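Frequently asked questions about the Siege of Prurberg

Did the siege really last 80 days?
The town says 80. The besiegers' paymaster stopped paying at 60, and the last stretch seems to have been fought mostly out of spite.

How many people defended the walls?
The muster roll lists 400 names, a few of them twice. Captain Salminen drew wages for every one, including the duplicates, and later bought a mill.

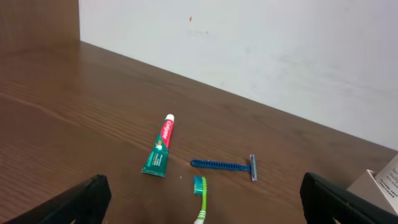

Hugo Calvo writes that we are too hard on Salminen, and that double entries were common in garrison rolls of the period. We have passed this on to the mill.

Why did the relief column turn back at Mikton?
The bridge was down. Its commander wrote three long letters blaming the river, one of them to the river's bishop.
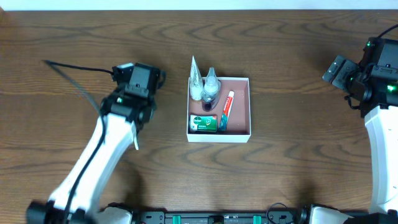
On the table, a white box with a pink lining

Is the figure of 1,080 cannonballs reliable?
It comes from a bill the town sent to the crown for roof repairs, so treat it as you would any bill. The church tower was hit often enough to need a new top, and it still leans a little toward the enemy.

Can I read the siege diary?
Yes. Telmo Goicoechea's translation is in the reading room, open until 4 p.m. The diarist was a baker and has strong views on flour. Skip to the second notebook if you came for the fighting.
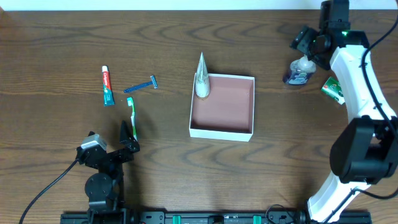 The third notebook is missing. The baker's nephew took it with him when he left town in September, after the surrender talks, and the trail goes cold there – along with most of the silver from the guildhall.

Who won?
Both sides held a parade.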